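The Week We Bet on the Pillowcase

I lost 40 dollars to a robot, and I'm still a little sore about it.

It started at my kitchen table, when Dong-geon So told me that machines would be doing all our laundry by November. He works for Prurnix, so he has to talk like that. I run the back room at the Avside guesthouse, where we turn over more beds than I care to think about, and I told him he could bring his machine over any time he liked. I'd make the coffee and I'd watch it fail.

"Fold one pillowcase," I said. "Just one! Neatly enough that I'd put it on a shelf."

"Easy," he said, and then he went quiet for a bit, and I knew I had him.

They named the thing Imier. I-seul Woo, who wrote most of what went on in its head, told me it had practiced 1,104 folds before it ever came through my door. I asked how many of those were any good and she laughed and took another cookie. I liked her right away, which was annoying, because I'd planned on not liking anybody.

So there we were, the three of us squeezed in beside the dryers, me with my arms crossed. Imier went in for the cloth slowly, the way my grandmother used to test bathwater. I could have done a whole stack by then, and I said so — twice.

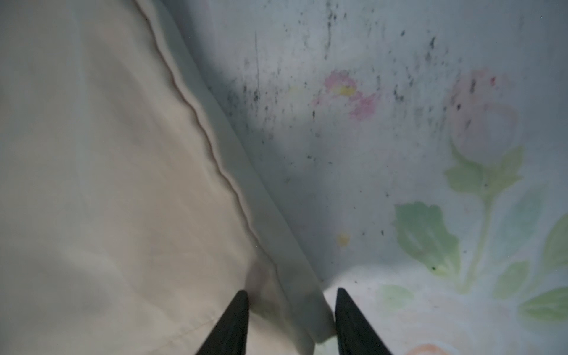
The hem is what gets people. New hires always grab a pillowcase by the middle and wonder why it comes out looking like a dumpling, and I have to stand there and say hem first, find your hem, every single time. I was all set to give Imier the same speech. Then it took hold of the edge, lost it, backed off, and went for the hem again.

I didn't say a word. Dong-geon was grinning at the floor.

It needed 2 more tries and a good long think, and the fold came out a hair crooked on one side. I picked it up and turned it over, hunting for something to complain about. I've paid people who did worse. I've married a man who did worse!

"Well?" said I-seul.

"It's slow," I said.

"Would you put it on the shelf?"

I looked at the shelf. I looked at the basket of fitted sheets waiting under the window, and I started feeling better.

"Double or nothing," I said, and went to get one with the elastic.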